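Gripper slips on round fruit, closing to a fixed width
Hikstead Makers help board - Automation
Posted by flaltis_bench

I am building a two-finger gripper at home for sorting small fruit. The fingers close to a set width. Large tangerines are held firmly, plums roll out sideways, and longans are missed altogether. The servo is driven over 588 steps of travel. Should I change the pads or the control?

Kanari
Control first. Stop closing on motor current, then add a small fixed squeeze. Width alone will not cope with mixed sizes. Log the current for each fruit before choosing a limit.

steps1742
Try sandpaper.

Tóth
Sandpaper will mark the skin. Use soft rubber facings and close on the widest part of the fruit - above it, the pads push it down and out. My test piece is a plum, with blue rubber-faced pads touching its sides. 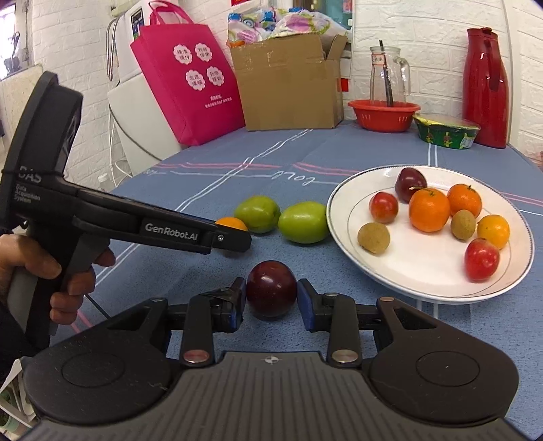

flaltis_bench replied that the current reading was too noisy to use as a limit, and asked whether averaging 3 samples would be enough. Kanari: try it, but ignore the start-up peak.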